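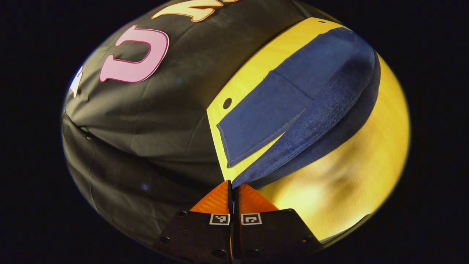
Llevaba yo media vida doblando la ropa encima de la cama, con el consiguiente dolor de riñones, hasta que en junio me decidí por el tablero de doblar de Starham, el barnizado en amarillo. Me costó 39 euros en Alarcón, la tienda de menaje de mi barrio, y después de tantos meses usándolo creo que ya puedo hablar de él con conocimiento de causa (y con cariño, lo confieso).

Lo primero, el color. Es un amarillo dorado, cálido, que alegra cualquier tarde de colada, y la madera deja ver la veta. Lo malo del acabado tan brillante es que refleja mucho: con la lámpara encima se forma un resplandor que molesta bastante, y si doblas prendas claras cuesta ver dónde cae el borde. Con lo oscuro no tengo queja. Una tela azul marino destaca de maravilla y se ve enseguida si el doblez va torcido.

Tiene un agujero pequeño y otro bastante más grande. Yo lo cuelgo por el pequeño, de un gancho detrás de la puerta, y del otro tiro para moverlo. ¡Qué comodidad!

Con las camisetas hay que tener un poco de maña. Las negras de mi hijo, esas de letras grandes de colores, son de un tejido algo brillante y resbalan sobre el barniz - a la segunda vuelta se me escapaba siempre una manga. Ahora las estiro primero con la mano y las doblo sin prisa. El algodón y los vaqueros, en cambio, se quedan quietos donde los pones.

Antes tuve uno plegable de Grostik que me duró 3 meses, así que la comparación es fácil. Le pongo un notable alto, y si lo sacaran en mate le pondría más.

Estela Farías, 10/04/2026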